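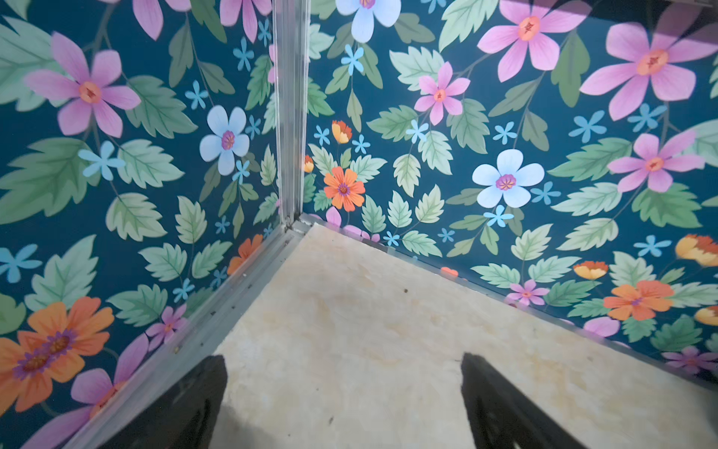
Plistel 双臂桌面工位:采购、预算与排期说明(README)

Plistel 是一份预算数据,顺带是一个工位。多数人找到这个目录是想抄一份清单,少数人是想知道钱花到哪里去了,两类人都可以往下读,后一类人请先坐稳。我们第一次做预算的时候,机械臂、夹爪、相机各占一行,写得工工整整,围挡那一行写的是“其他”。“其他”后来长成了整张表里涨幅最大的一项。玻璃要按尺寸切,两块玻璃在墙角碰头的那条竖缝要打透明胶,玻璃后面还要衬一层花底,深青色,粉花橙花,喜庆得像谁家要办事。底边上那些黑色小碎屑也有自己的成本,归在“清洁”名下,夹爪伸进墙角的时候,你会很清楚地看到这笔钱还没有花。

本目录收录的内容

budget.csv:主预算表,共 218 行,每行一个采购项。
quotes/:供应商报价单的文字摘录,价格保留,签章去掉。
plan.csv:排期表,按周写,一行一件事。
ulik/:汇总脚本 Ulik,把上面几样东西合成一张能拿去开会的表。
ammann.csv:内部叫 Ammann 表,专门放“当时以为不用买”的东西。这张表一直在变长。
notes.txt:杂记。脾气不好的时候写的,酌情参考。

不收录的内容:合同原件、发票扫描、任何人的工资。问过的人请不要再问。

适合拿来做什么

给一个小型双臂桌面工位估价;给领导解释为什么“就两只手臂”会变成一长串东西;给下一个工位排期。也有人拿它做表格抽取的练习,我们没有意见,只提醒一句,备注列里有方言。

不适合拿来做什么

不适合做产线预算。不适合当采购制度的范本。不适合用来证明某一家供应商比另一家便宜,报价有时间、有数量、有当天接电话的人的心情,隔一个季度再看就是另一回事。九月的报价尤其不要和其他月份的放在一起比,那个月我们正好在赶进度,对方听得出来。

字段说明(budget.csv)

item_id:编号。中间有跳号,跳掉的是被砍的项目,没有补号,留个念想。
category:大类,取值为 臂体、末端、视觉、结构、围挡、电气、道具、耗材、人工、清洁。
name:物品名。尽量写通用名。
qty:数量。道具类的数量以下单时为准,后面怎么少的另说。
unit_price:含税单价,人民币。
ship:运费。单列,原因见下文“踩过的坑”。
lead_weeks:到货周数,按供应商承诺填。
lead_real:到货周数,按门卫签收填。
owner:谁提的需求。已经换成代号。
must:是否必需。取值 Y、N、吵过。
note:备注,自由文本。

其中 lead_weeks 和 lead_real 两列建议放在一起看,看完再决定排期。只看前一列做出来的计划,开会时效果很好。

道具类预算怎么写

工位要抓东西,东西就得买。这句话听着像废话,可是我们头一版预算里“道具”这一大类是空的,理由是“办公室里随便拿点就行”。随便拿了一阵以后,前台来问纸巾去哪了。

于是有了正式的道具行。选袖珍包纸巾做主道具,理由写在 note 列里:软硬适中,捏坏了不心疼,花色多,街边能补货,报销时名目清楚。报销时名目清楚这一条是后来加的,财务看到一张全是纸巾的小票,沉默的时间比看到夹爪报价还长。我们在 note 里老老实实写了“机器人用”,退回来过,改成“实验耗材”,过了。

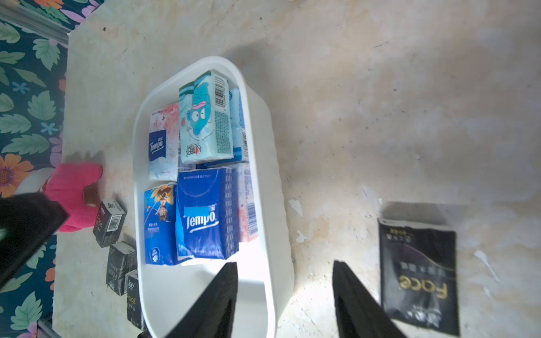
耗材和道具要分开记,这是后来才统一的口径。道具可以反复使用,按件盘点;耗材用掉就没了,按批采购。麻烦在于同一包纸巾在月初是道具,被夹开了口就变成耗材,再过一阵被人擤了鼻涕,就成了福利。我们的处理办法是按下单时的用途归类,中途不转科目。审计的人如果看到这里,请以这句话为准。

采购道具时还有几条经验,写给下一个填表的人:

同一种花色多备一些。包装换季会改版,改了版的纸巾在人眼里还是纸巾,在你的对照实验里就是新物体。
深色包装要买,花包装也要买。只买好看的那种,预算评审时会显得很从容,开工以后就不从容了。
反光的包装膜留在清单里。有人嫌它给相机添乱,想从清单上划掉,must 列因此写着“吵过”。
收纳盒买圆角的,浅一点,壁矮一点。贵的那种带盖子,盖子到货后无处可放,又占一行预算。

结构与围挡

结构这一大类的主体是铝型材。型材的好处是便宜、能改、谁都会拧;坏处是谁都会拧。plan.csv 里“重新找平”出现了 6 次,每次都写着“最后一次”,我们没有修正,保留原貌。

围挡的花底单价 480 元,含裁切,不含张贴。张贴算人工。为什么要花底,在评审会上被问过很多遍,标准答案是“给视觉多一点背景变化”,实际讨论过程收录在 notes.txt 里,读起来像装修论坛。最后定下来的花色由投票产生,投反对票的人现在每天坐在它对面。

台面选的是浅色板,便宜的那种。浅色显脏,脏了显旧,旧了以后照片看起来很有生活气息,翻新费用见 Ammann 表。如果你的项目需要台面一直像新的,请把单价往上写,把“清洁”的人工也往上写,两头都不要省。省过的人在这里给你写 README。

关于挂钩、小柜子一类的杂物:它们都走“道具”,单价低,没人认真审。一个带小抽屉的白色储物柜在表里只占一行,可是从提需求到下单,邮件来回的长度超过了机械臂。机械臂那封邮件只有一句话:“买吧。”

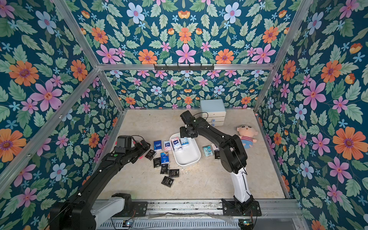

第 4 期 第 218 页

臂体与末端

臂体两套,左右各一,固定在前沿的长导轨上。预算里按“套”计,报价单里按“件”计,两边对不上的时候,多半是底座板、线夹或者转接件被拆出去另算了。Tromen 给我们的报价就是这种写法,首页总价非常体面,翻到附件才知道首页卖的是手臂的主要部分。我们对 Tromen 没有恶意,交货时间他们填几周就是几周,这在 lead_real 一列里十分罕见,所以 quotes/ 里他们那份我们留得最全。

末端这一大类只写夹爪本体是不够的。夹爪来了以后,还要有指尖、相机支架、支架上的螺丝、能绕过去又不会缠住的线,以及发现会缠住以后重新买的线。建议直接给末端留一份备用金,名字起得正式一点,叫“适配费用”。叫“备用金”会被砍,叫“适配费用”不会,道理我们也没想明白。

指尖按易损件做预算。具体多久换一次我们不写,各家抓的东西不同,写了你们也会当成承诺。

电气

最容易漏的一类。两块小电路板、导轨边上那些线、电源、急停、插排。插排要买好的,理由无须展开。走线槽请在第一次下单时一起买,后补的走线槽运费高于货值,ship 列里有案可查。

也有人主张线先露着,跑通再收拾。我们当时采纳了这个意见,plan.csv 里“收拾走线”这一行的状态至今是“待办”。

视觉

固定机位和腕部机位分开立项。腕部相机便宜,支架不便宜;固定相机支架便宜,相机不便宜。两样加起来差不多,所以总有人建议只留一样。must 列都填了 Y,请尊重。

灯也归在视觉里。头一版没有灯,靠窗。到了傍晚五点,项目就提前下班了。

排期怎么读

plan.csv 按周记。读的时候请注意几件事。

先订交期最长的东西。这条谁都知道,可是交期最长的东西往往也是意见最多的东西,等意见统一,交期就从那一天开始算。我们臂体的到货周数是 4,从大家吵完那天起算。吵架的时间没有进表,Ulik 也不支持这个字段。

围挡要等结构,结构要等台面,台面要等搬桌子。搬桌子等谁,见 notes.txt。

道具可以最早买,也应该最早买。它们会在角落里堆着,被人拿走几包,再补几包,等工位搭好的时候刚好凑齐一套花色混杂的样本,效果意外地不错,就是盘点的人血压高一点。

调试时间请按整块写,别切成半天半天地塞进别的任务缝里。切碎的调试时间在甘特图上很漂亮,像一排整齐的小砖头,搬不动任何东西。

踩过的坑

运费。玻璃的运费、型材的运费、退玻璃的运费。单列一栏以后情况没有变好,但是至少知道钱死在哪里。

含税不含税。quotes/ 里两种都有,budget.csv 已统一成含税。有一行因为供应商自己也说不清,我们取了较高的那个数,后来证明还是低了。

币种。全表人民币。早期有几行是别的币种,已经折算,折算当天的汇率写在备注里。

打胶。请找会打胶的人。这一行的单价看起来不合理,看过第一版的接缝以后就合理了。

最低起订量。某种型号的角码我们现在够用到退休,需要的请联系,运费自理。

Ulik 的用法

Ulik 读 budget.csv 和 plan.csv,输出一张汇总表,按大类合计,把 must 为“吵过”的行单独拎出来放在最后。默认排序按金额从大到小。开会前可以改成按字母排序,这样大家的目光不会一上来就落在同一行。

它会检查的:空单价、负数量、到货周数为空、同一编号出现两次。
它不会检查的:你是不是真的需要这个东西。

运行需要的依赖写在 ulik/ 里的文本文件中。没有图形界面,有人提过,提的人后来自己用电子表格做了一个,也挺好。

已知问题

“人工”一类严重偏低。我们自己人的时间当时按零算,这在预算里叫自筹,在家里叫加班。
“清洁”一类在前半段几乎没有记录。地上的白色碎漆和小黑点不会自己入账。
道具的 qty 只反映下单数量,和现场剩多少没有关系,请不要拿照片来核对。
备注列有若干处情绪化表述。删过一轮,剩下的是信息量比较大的。
Ammann 表没有审批状态,里面有些东西至今没买,有些买了没登记,登记了的那几样找不着。

预算分档建议

常有人来问能不能给一个“最低配”。可以给,但请先接受几个前提。

最低配:两只臂、简单末端、一个固定机位、浅色台面、没有围挡。背景就是你的办公室,以及路过的同事。道具照买,这一档里道具的比例会显得很高,别慌。

常规配:加腕部机位、围挡、像样的走线、指尖备件。本目录的数据大体在这一档,偏上还是偏下取决于你把打胶那行算不算进去。

舒服配:在常规配上再加一套备用末端,外加一个专门管采购的人。我们没有到过这一档,数据里也就没有,以上内容属于向往。 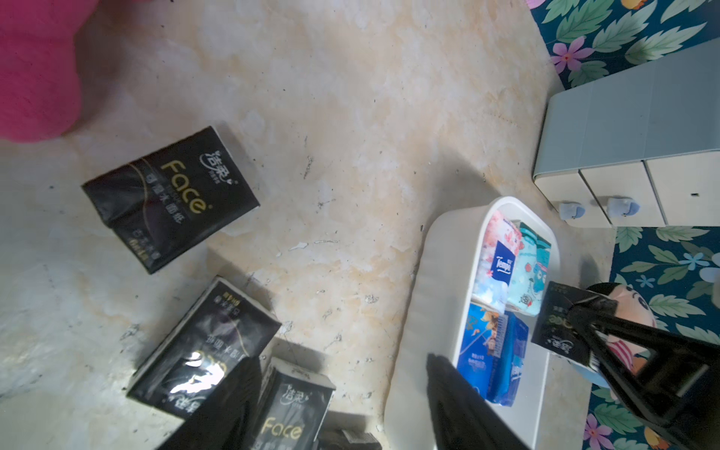

Albertina Louro 在评审意见里写道,道具那一页她读了两遍,仍然看不出纸巾的年度用量是怎么推出来的,建议要么给出公式,要么承认是拍脑袋;另外她认为把指尖按易损件报是对的,可是同一页里收纳盒只报了一件,盒子也会裂,也会被人拿去装零食,请至少补一件备用。她还问,既然围挡能单独报价,换一次花底的钱为什么不在表里。

回复如下。用量是拍脑袋,已在 note 列注明。收纳盒的备用已补。换花底的费用进了 Ammann 表,状态空白,我们暂时没有勇气再组织一次投票。

引用与转载

内部文档随意引用,注明 Plistel 即可。对外转载请保留“已知问题”一节,单独摘走价格而不带那一节的,我们会被打电话。

供应商的报价摘录只供参考,拿着它去砍价的,成败自负。砍成了请告诉我们。

更新与反馈

预算表每次采购后更新,排期表想起来才更新。发现错行请带上 item_id,只写“那个螺丝的价格不对”的,我们没法处理,表里有很多螺丝。

新增条目请按字段说明填全,must 列第一次提交不能直接填“吵过”,要先吵。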